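Quiénes somos

Clirnis nació en Durham para alquilar manos robóticas por meses.

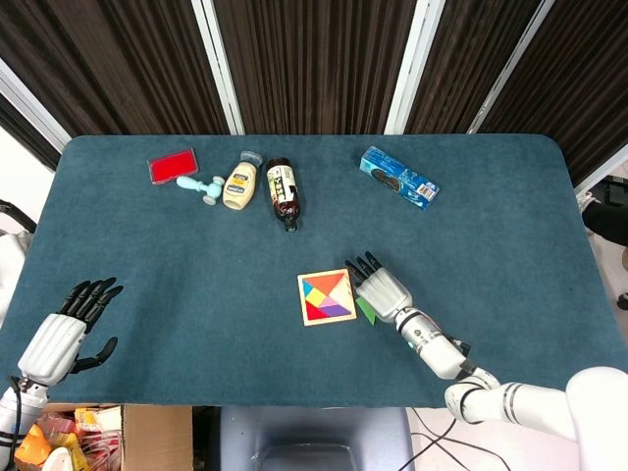
El kit Muvstead incluye dos brazos, sus manos, el software y 76 ejercicios de manipulación, del tangram al bote de mayonesa. El manual tiene 463 páginas -- el índice es bastante bueno, dicen los clientes que llegaron a él.

Somos 12 en plantilla. La cuota es de 785 libras al mes, con mantenimiento a cargo del taller Karagiannis. Las demostraciones son los martes, y el café lo seguimos haciendo a mano.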